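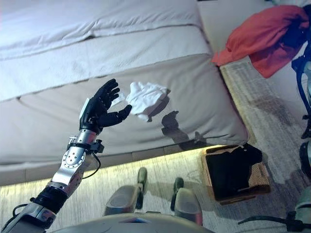

A pale grey cushioned seat with a waffle-style throw, a crumpled white cloth and strip lighting along the base.

Trernow questions the ten-second tidy in new sofa care guide

January — for immediate release

Homeware retailer Trernow has today published a free guide to looking after pale upholstery, and it begins by doubting much of the advice already out there, including some that Trernow used to print on its own swing tags.

The guide, called Skurker, runs to 19 pages and was put together after the company asked 1,000 customers in Osent and the surrounding towns how they keep light-coloured seating clean. Most said they cover it with a throw. Only 8 per cent said they had ever washed the throw according to its label.

"We sell throws, so we would like to tell you that a throw solves the problem," said a spokesperson for Trernow. "We are not convinced it does. It hides the back half of the cushion and people go on sitting on the front half, where the crumbs and the tea end up anyway."

Skurker is equally doubtful about the loose white cloth that so many households leave lying on the seat. A cloth left out may have been used on anything, it says, and rubbing at a mark with it can push the mark further in. The advice is duller: blot, leave it alone, and read the care label before reaching for a spray.

Lighting under the sofa also gets a page. Warm LED strips have sold well for Trernow this winter, and the company stands by them as a way of finding the edge of the furniture at night. It does not support the claim, made by several sellers, that they make a room look tidier. Light along the floor shows up dust — quite a lot of it — and anyone fitting a strip should expect to sweep more often.

The guide tests four common stain remedies on light grey fabric samples. One, plain lukewarm water, is recommended with reservations. The other three are not recommended.

Trernow has withdrawn the phrase "wipes clean in seconds" from its Tak seating range while it checks whether the wording can be justified. Prices in the range are unchanged.

Skurker is available free at the till in the Osent shop, which is open until 6pm on Saturday. Printed copies are limited to one per household.

ENDS

Press enquiries: Trernow press office, Osent. Fabric samples can be sent on request.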